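Javlow M9 Compact Microwave: Review

The M9 is the smallest microwave in the Javlow line and the only one sold in white. I bought it in September to replace a Plament of similar size and have logged 378 heating cycles on it since.

Controls are a narrow strip of small buttons to the right of the door. Spacing is tight, and the labels are hard to read in low light. There are 9 presets, of which I use two. The door hinges on the left and swings wide, so leave clearance on that side. It stands well on an open table; in a corner with a wall to the left, loading a full dinner plate is awkward.

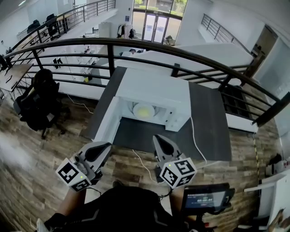 The interior light comes on with the door open and covers the whole turntable. The turntable plate is round, lifts out without tools and fits in a standard dishwasher rack. Its drive coupler collects crumbs and should be wiped out weekly.

Heating is even for the price. A 31-ounce casserole straight from the refrigerator needed one stir at the halfway point. The Plament needed two. Measured draw at full power was 1,655 watts, so avoid sharing the circuit with a kettle.

Cons: the end-of-cycle beep cannot be muted, and the feet slide on a smooth tabletop when the door is pulled hard. The Sayce equivalent has better feet but a dimmer light.

Rating: 4 out of 5.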